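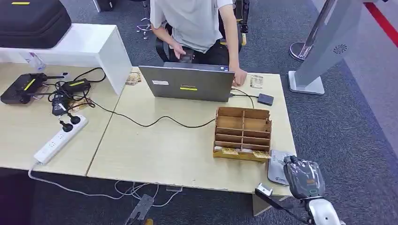 Has the Mekolia focus course worked for anyone? (4 replies)

plelura_fan
Our office is about to pay for the Mekolia course from Prevadar. The brochure says you get 60 minutes of "deep attention" back every day if you follow their phone rules. It costs $400 a head. I asked how they measured the 60 minutes and was sent the same brochure again, as a PDF this time. Has anyone here finished it and noticed a difference?

bkruger661
Bongani Kruger here, I did it in August. You get four video lessons and a workbook. Lesson one tells you to put your phone in a drawer. Lesson two is an interview with a man who put his phone in a drawer. I do get more done in the mornings now, but I also stopped going to the 9 a.m. status meeting that month, so who knows. 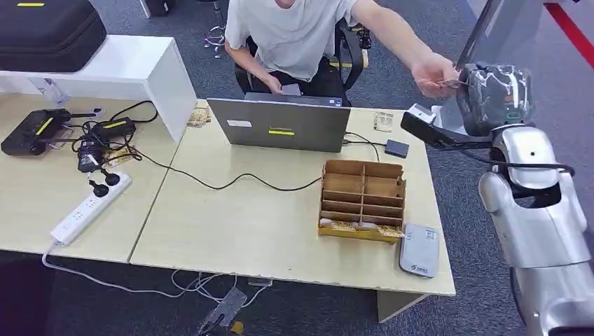
Desk with the laptop open, yellow tape on the lid

As for the 60 minutes, the workbook has you guess how long you were distracted before the course and guess again after. You've just spent a month being told you're improving. What number are you going to write down?

agathe_c
I'll disagree a little. I got something out of it. Guessing is a weak way to measure, sure, but writing down every time I picked up the phone made me pick it up less. I wouldn't have done that on my own - I've owned three habit journals and filled in two pages. 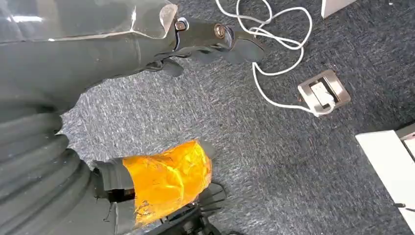 So the logging helped. The breathing parts I skipped, and the "attention type" quiz put me in a different group each time I took it. Was it worth $400? My employer paid, so I'm not the best judge.
- Agathe Chevalier

bkruger661
That's my whole complaint though. Logging is free. A notepad costs a dollar.

poulain
Quiz results that change every time would bother me more than the price. Did either of you ask for the study they keep quoting? I did and got a link to a customer survey. People who hated it and quit in week one don't fill in customer surveys.

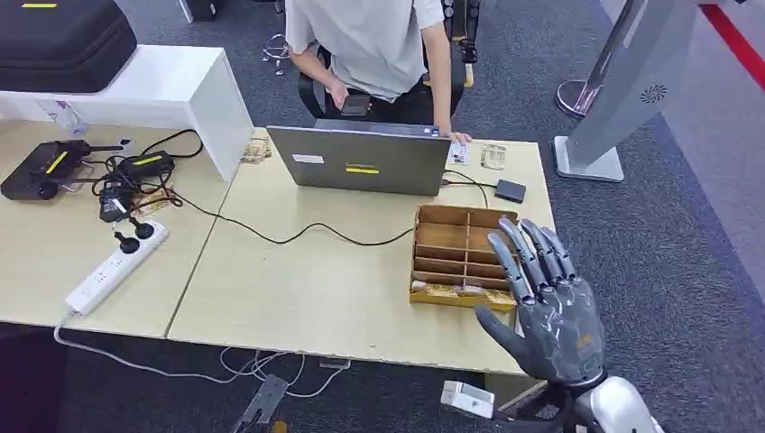

Laptop open, phone in hand

My two cents for the OP: ask Prevadar if half your team can start a month later, and compare the two halves on something you already track, like tickets closed. If they say no, keep your money. We asked about that and the sales guy went quiet on us.

plelura_fan
Thanks all. I like the half and half idea and I'll bring it up, but my manager has already ordered the workbooks.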